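Packing Books and Small Items: Frequently Asked Questions

By the Willanis packing desk
Updated in January
4 min read

These are the questions we get most often from people who send books to us for resale, or who have had an order from us and want to pack something the same way. If you are shipping from outside the Kalby area, read the section on drop-off first. The Vilmont counter has shorter hours and does not take oversized parcels.

What do I need before I start?

A bag or box that fits the book with a little room to spare, thin wrapping sheets, tape, and a flat surface bigger than the open bag. A kitchen table is fine. Wipe it down and let it dry before you put a book on it. Crumbs and grit get pressed into a cover very easily once the parcel is taped and stacked.

Can I reuse a wrapping sheet that is already crinkled?

Yes. A sheet with creases running every which way still does its job, and it often sits better around corners than a new one. Small tears along the edge don't matter either. Fold the ragged side inward so that two layers lie over the front cover. What we don't want is a sheet with old tape on it, or one that leaves color on your fingers when you rub it. If in doubt, press a piece of white tissue against it for a minute and check.

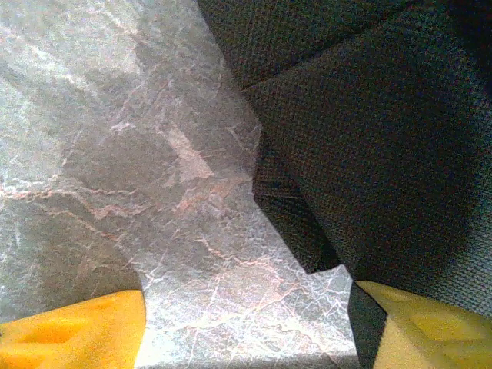 Paper or film?

Either one, as long as it is thin. Paper is better for older cloth covers, which can sweat under film if the parcel sits somewhere warm. Film is better for glossy covers and for anything going out in wet weather. Don't use newspaper. We have had to turn down several nice copies with headlines printed backward on the endpapers.

How many sheets per book?

For most paperbacks, one. For a hardcover with a dust jacket, two — the first around the jacket and the second around the whole book. More than that just makes the parcel thicker and may push it into the next postage band.

How do I get the book into the bag without bending the corners?

Lay the bag flat, with the opening toward you, and put the book down next to it. Smooth the air out of the bag first, working from the closed end. Then open the mouth with one hand and slide the book in spine first with the other. Keep small things such as bookmarks or cards to one side until the book is in.
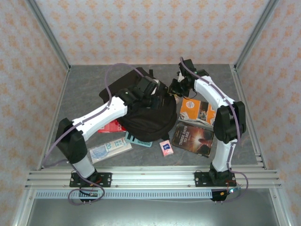

If the book catches halfway, take it out and start over. Pushing harder is how corners get folded. A bag that is too tight should be swapped for the next size up, and we will send one free with your next order form. Leave enough at the top to fold over once before you tape it.

Where do the small items go?

Wrap them separately and tuck them along the open edge of the book, never on top of the cover. Anything hard that lies flat against a cover will leave a mark by the time it gets here. Keep loose items to 8 per bag. If you have more, use a second bag and write the same order number on both.

What is the largest book you accept in a bag?

The short side can be up to 8 inches. Above that we ask for a box. The Kasprzak boxes we sell at the counter come flat and fold up without tape on the bottom, but any sturdy box will do.

Can I put two books in one bag?

Only if they are close to the same size. Place them spine to fore-edge with a sheet between them. A small book against a large one slides around and rubs the bigger cover, usually right in the middle where it shows.

Do you send the wrapping back?

No. Clean sheets go into our own reuse bin and end up in outgoing orders, so yours may well come back to you around somebody else's book. If you have a cloth bag you want returned, put a note in it with your address — we send these back with the payment slip.

Where do I drop off?

Willanis, 84 Kalby Road, side entrance. Ring the bell if the shutter is down. Parcels left outside are not covered by us until someone has signed for them.

Contact: use the form on our Orders page | © Willanis | Back to top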